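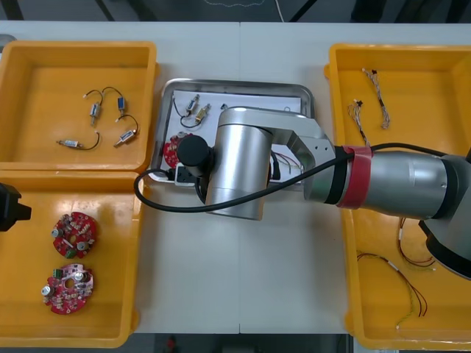

Khương writes that the work is easy to learn but hard to do well for a whole morning, and that we should say so in the advertisement. So we say it at the start. The hands learn in two days. The eyes and the patience need longer.

Clernora is looking for two bench assistants for the parts room in Fatenport. The work is sorting and checking of small electrical parts: solenoids, round circuit boards, connectors and short cable sets. Parts are kept in yellow bins on a white table, and the checking is done in the metal tray, on a white sheet, so that a small thing which falls off a part can be found again.

What you will do

You take solenoids from the bin and lay them in the tray. You look at the plunger, the two wires and the connector. A wire with damaged insulation goes to the repair box, also when the rest of the part is fine. You sort by type and not only by color, as we have silver, blue and brass-colored ones and the color does not always tell you the voltage. When you are not sure, you read the drawing or ask. Asking is never counted as lost time.

The round red boards are the second part of the job. They have capacitors and terminal blocks which can be bent if the boards are pushed into each other, so please never pile them. You check the solder side under the magnifier, you test that the screws of the green terminal blocks turn, and you write the result on the card. The reds are not all the same shade. This comes from the supplier and is not a fault.

At the end of the shift the bins are put back in their order, the tray is wiped and the sheet is changed. We ask everyone to do this, including the people from the office when they use the table.

Some parts go out to our second site, Darkwood, where they are built into door locks and small valves. The biggest order until now was 2000 pieces, and it was packed here by hand. You will help with packing when there is an order of this kind, but you will not need to lift heavy boxes.

What we are asking for

You do not need a diploma in electronics. It helps if you have already worked with small things, for example in sewing, watch repair, model building or a laboratory. You should see well at a short distance, with or without glasses, and be able to tell red from green, because the cable marks use these colors. You should read simple English. Speaking perfectly is not necessary, and several of us do not.

Please tell us if you have an allergy to nickel or to solder flux. It does not exclude you, but we would then choose your gloves and your tasks accordingly.

What we offer

The position is part time, mornings, with the possibility of more hours after the trial period. The trial period is paid at the full rate. The chairs are adjustable and the lamps are new since May. You may sit or stand as you prefer, and there is a break after every hour and a half. Phones stay in the lockers, but music at low volume is allowed if your neighbor at the table agrees.

How to apply

Send us a short letter, by mail or brought by hand, to Clernora, Room 507, Fatenport. Write what you have done before, which mornings are possible for you and when you could begin. A photo is not needed. Applications should reach us by July 9, 2023.

We invite suitable persons for one trial hour at the table. You will receive a mixed bin and a clean tray, and you sort it at your own speed. We look at how you hold the parts and where you put the ones you are in doubt about. Speed is not measured in this hour. We answer every letter, also when the answer is no.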